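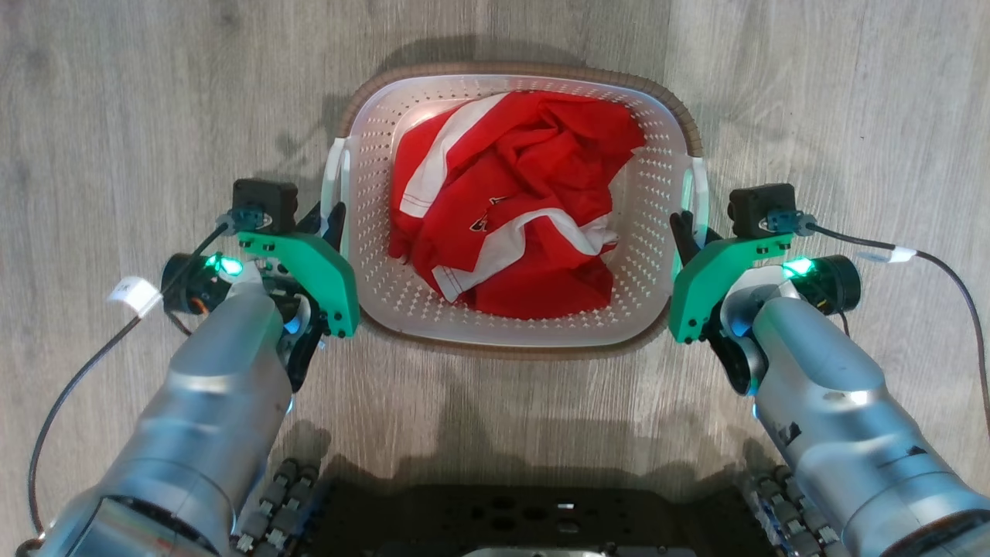

Vol 27, Issue 11

Message: 2
Subject: Re: Urnby hustings and the local press
From: Daniyal Khokhar

On the Urnby hustings, someone wrote:

> I watched the whole recording and then read the Trusura
> write-up. Two thirds of it is about Perić refusing the
> question on the bypass. The other candidates get a line
> each. Is this bias or just lazy editing? Should the list
> write to them?

I was in the hall, so a few points.

Perić did refuse the question, twice, and the second time there was some shouting from the back. Any reporter would have led on that. What I object to is the headline, which says he "walked out". He left at the end with the rest of the panel. Trusura changed the wording on its website the next morning but put no note under the article to say so, and the printed edition still has the old version. 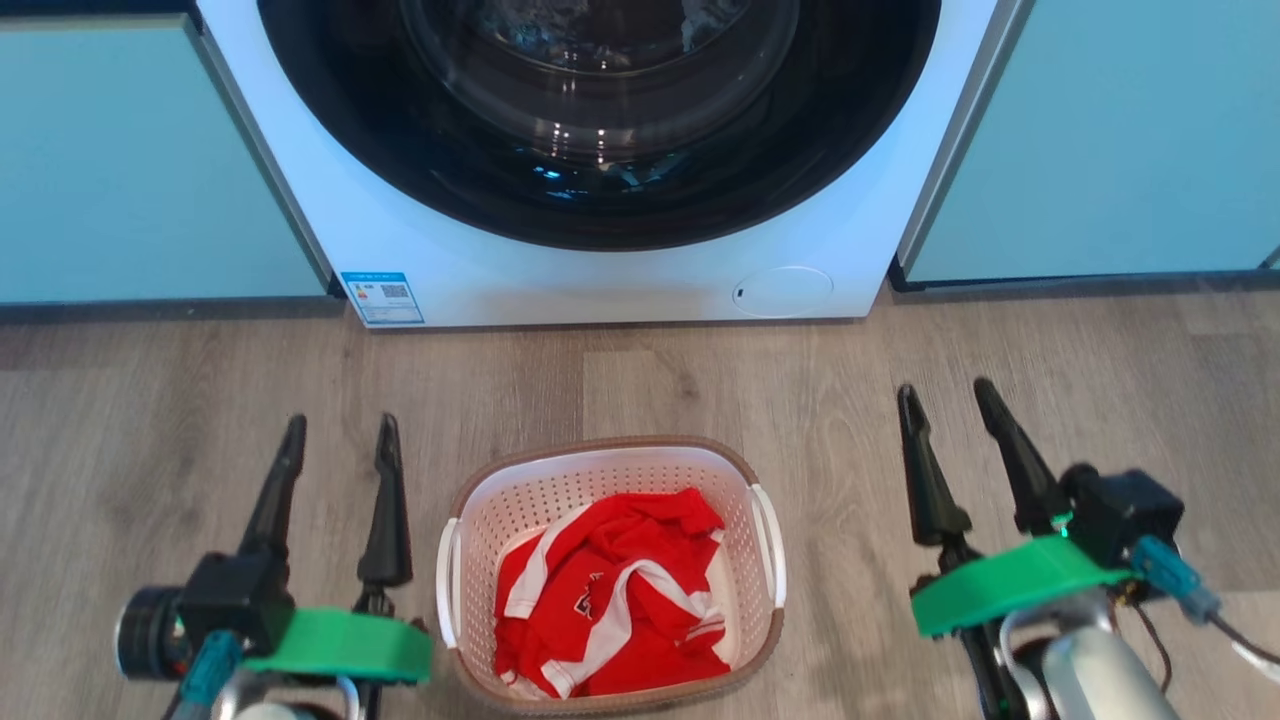

The other thing is that the same article ran in the Zunddale edition with the bypass section taken out altogether, so readers there got a report of a meeting in which hardly anything was said. I have both copies if anyone wants scans.

I would not call it bias. They used to send their own reporter to council meetings and now they share one with Zunddale, and I think she filed from the recording - the piece repeats a mistake in the captions, where "284 homes" comes out as "24 homes".

I would rather we asked for two things: a dated correction on the headline, and the right housing figure. A general complaint about fairness will get a general reply. I can draft a letter if people here are happy to sign it. Please send me changes off list before the end of January.

Daniyal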